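The Cloth

Kenna Ogilvie had the keys to her uncle's flat until Friday. She started with the living room because it was the smallest job.

Pieter Peeters came up at ten with two rolls of bags and a flask. He had lived under the flat for 14 years and knew where everything was kept.

"He had covers on things," Pieter said. "Cloths and that. He didn't like the sun on the chair."

"It faces north."

"I told him so."

She took the white cloth off the grey armchair and shook it at the window. It was old and frayed along the edges. She thought of the rag bag, then thought of her mother, who would ask after it. She put it to one side.

The chair was going to Tane Doolan at number 30. He had offered 900 for it in the spring, when her uncle wouldn't sell, and 78 last week, when he would have had no say. She had taken the 78.

"What about the pillow?" Pieter asked.

The white fluffy one had come with a cousin from Antunes, who said it was for the neck. Her uncle had called it the dog. He would move the dog to sit down and put the dog back when he got up.

"Does it go with the chair?"

"Tane didn't say."

Pieter poured the tea and they drank it standing. Neither of them wanted to sit in the chair. Down in the street a van was trying to park, and they listened to it go back and forth until the engine stopped.

"That'll be him," said Pieter.

Kenna rinsed the cups. She could hear Tane on the stairs, taking them slowly, talking to someone on his phone about straps. She had left the door on the latch. There was still the cloth to fold and the pillow to decide about, and she went back in to do both.
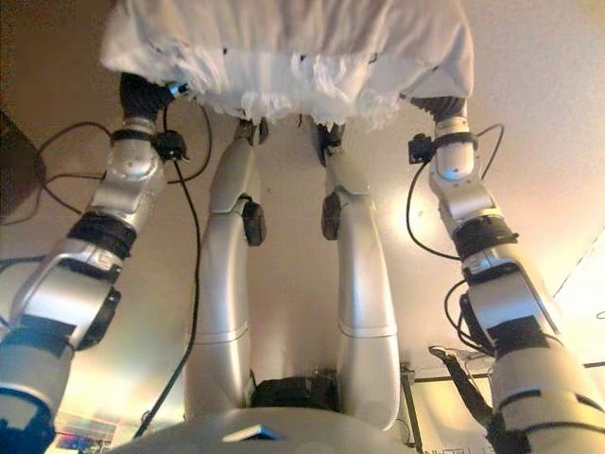
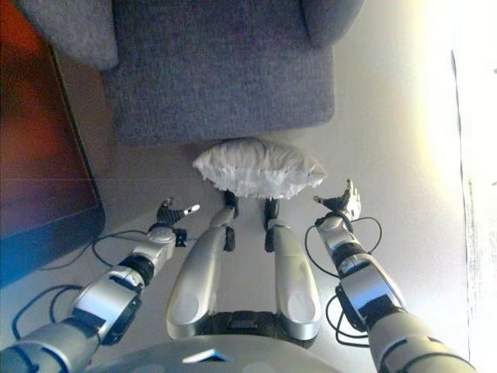 The white cloth, held up by its corners, and the grey armchair with the pillow on the floor in front of it.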